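Table and Bottle Check, Room 3, with Comments
Filed under: Workplace Checklists / Tables, Bottles and Backdrops

Site: Dirnstead, Gemside building
Completed by: Mateja Stan
Reviewed by: Carla Bitar
Month: July
Marks used: OK, ATTENTION, N/A

Scope: the white worktable, the cloth hung behind it, and drinkware used at the table. Electrical items and lighting are on the Atadley sheet.

1. Drinkware

1.1 Bottle exterior. OK. White coating, metal neck. Coating reaches the base of the neck with no flaking found by hand. A thin vertical mark runs down a short way from the shoulder. Fingernail does not catch on it. Record at each check and compare length.

1.2 Neck thread. OK. Wiped with a dry cloth, no grit. Cross-threading is the usual cause of leaks on metal necks, so turn the cap back until it drops, then tighten.

1.3 Cap. ATTENTION. Bottle is uncapped on the table. Cap to be located and stored with the bottle. An open bottle counts as a spill risk even when empty.

1.4 Rim. OK. No burrs or dents felt around the full edge.

1.5 Bowl. OK. Pink-red, round. No chips. Keep it back from the table edge by at least 6 inches.
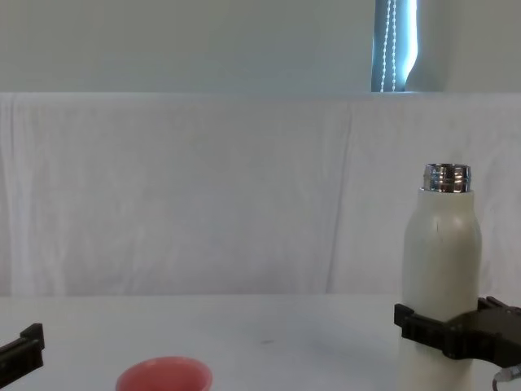
2. Table

2.1 Stability. OK. Pressed at each corner, no rocking.

2.2 Surface. ATTENTION (minor). White, matte. Two small marks, one left of center and one right of center. Clean with a damp cloth and recheck. If either remains, log it as permanent so the next inspector does not report it again.

2.3 Edges. OK. No splinters or lifted material.

2.4 Load. N/A. Nothing heavy in use.

3. Hung cloth

3.1 Support. OK. Pulled down gently at both ends, no movement.

3.2 Lower edge. OK. Meets the far side of the table. Must not lie forward over the work surface, where it can drag a bottle over.

3.3 Condition. OK. Creased, including one long vertical crease on the left and a diagonal fold toward the right. Creases are not a defect under this checklist. Tears, loose hems and scorching are.

3.4 Clearance from heat. OK. Requirement is 3 feet from any heater. Measured at 60 inches.
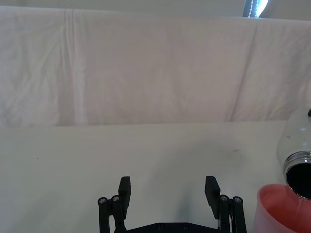

Item 3: cloth and far side of table.

4. Actions

4.1 Find and fit bottle cap. Rok Nedeljković.
4.2 Clean two marks on table. Mateja Stan.
4.3 Add a line for the shoulder mark to the drinkware log. Carla Bitar.

Comments (3)

Bijan Abbasi
On 1.3, does the cap have to be on during use, or only when the bottle is left standing? The old Živković sheet said "when unattended."

Mateja Stan
When unattended. The wording in 1.3 will be changed to match. The bottle was marked ATTENTION for the missing cap, and that stays open until 4.1 is done.

Zlatko Hoxha
Please use one unit in 3.4. Requirement is in feet and the reading is in inches. It passes either way, but the two should line up on the form. Also, 2.2 should say which cleaner is allowed. Plain water first, then mild dish soap. No scouring pads on the matte surface.

Shares: 6
Contact the Dirnstead site office | © Gemside | Back to top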